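Robot-Assisted Sorting in Reuse Workshops

Tue 5 August
By the Workplace Reference desk

Robot-assisted sorting is the use of a mechanical arm to separate mixed goods, usually on a tabletop, at places that take in donated or discarded household things. It is found mostly in small workshops and thrift warehouses, where the goods arrive all jumbled together and where, for many years, the only sorting equipment was a pair of hands and a good deal of patience. The best known early site is the Uvelura reuse workshop in the town of Gallagher, which began with one arm and now handles 3,192 mixed loads a year.

Background

Toys, drink cans, bottles and bits of cloth tend to turn up in the same load, and they all have to go to different places. Before the arm came, Uvelura's sorters stood at a long bench for most of a shift, reaching and twisting, and sore shoulders were simply taken as part of the job (as anyone who has done bench work will know only too well). 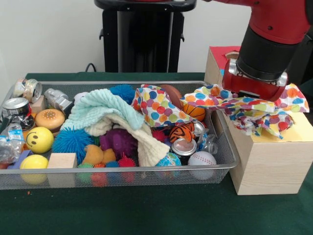
The change at Uvelura came slowly, and that was probably a kindness to everyone. For the first 20 weeks the arm ran only in the mornings, and the people on the bench kept their usual places in the afternoon. The software, known as Dratusora, had to be set up again whenever the mix of goods changed, and the sorters did much of that work themselves, having by far the best idea of what was likely to come through the door.

Handling of soft goods

Cloth is generally thought to be harder for an arm than a can or a ball, as it folds, drags and catches on whatever lies beside it. A gripper may have hold of one corner while the rest stays tangled up in the load.
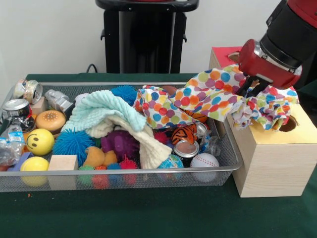

A polka-dot cloth held by the gripper at the right side of the tray.

Workers at Gallagher soon learned to listen for the pause that means a piece has snagged, and to stop the arm before stepping in. New staff spend 2 days learning this, alongside an experienced sorter who can tell them all the little things the manual leaves out.

Effects on staff

No sorting jobs were cut at Uvelura in the first year, though the jobs themselves changed quite a lot. There is less reaching and more watching, and some long-time sorters have said they miss the chatter of a full bench. Others were glad to move over to repair and pricing, where there had never been enough people. The nearby Fonditz depot took a different path and left its evening hours open when staff retired, a choice that is still argued over in the area.

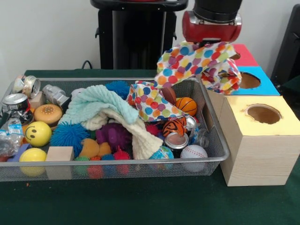
Costs and upkeep

Uvelura sets aside 800 dollars a month for upkeep of the arm, including new grip pads and a yearly safety check. Small cleaning jobs are done by the sorters at the end of the shift, and the time for this is paid. Fonditz shares its service visits with Uvelura under an agreement signed in July.

Reader comments (3)

benchside: I sorted by hand for years and the part about shoulders is spot on. Mine still let me know when it's going to rain!

mapleandrust: Does the arm at Fonditz run in the evenings now, or is that shift just gone? The article doesn't quite say.

k_tolley: Lovely to see paid cleaning time mentioned. We had to ask three times for that where I work, and we only got it this spring.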